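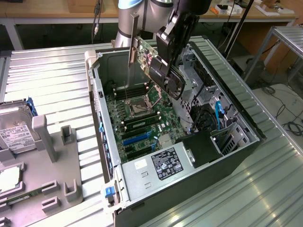
Gripper comparison on the desktop rebuild cell

The disassembly cell at Punbridge has finished its first comparison of two parallel grippers on the desktop computer task. Both were mounted on the same arm and ran the same program: take a part from the case or the tray, move it, and place it at the other end. The parts are the graphics card, the memory modules, the hard drive and the processor.

The graphics card is the hardest item for either gripper. It has to be held vertically over the case, lined up with the blue PCIe slot and pushed down without tilting. The fan shroud gives the fingers an uneven surface to close on, and the metal bracket shifts the balance of the card to one side.

Each gripper made 200 card insertions. The Shimada unit, with its standard flat fingers, failed on 42 of them. The Betden unit failed on 46. Graciela Garrido, who went through the force logs, does not regard the difference as meaningful. The kinds of failure did differ. With the Shimada the card mostly rotated in the fingers on contact with the slot. With the Betden it stayed put, but the arm pressed on with the bracket caught against the case, and the controller stopped on its force limit.

Lowering the approach speed for the last 2 mm helped the Betden and made no difference to the Shimada. Rubber pads are now being cut for the Shimada fingers.

Memory modules gave little trouble with either unit. Results for the processor are held back until the tray pocket has been measured again, as the pick position had drifted between runs.

Margit Strand will repeat the card test on the Nultholm controller, which reads the wrist sensor at a higher rate. Groups wanting the arm program or the tray drawings should write to her directly. The cell is booked for this work until November.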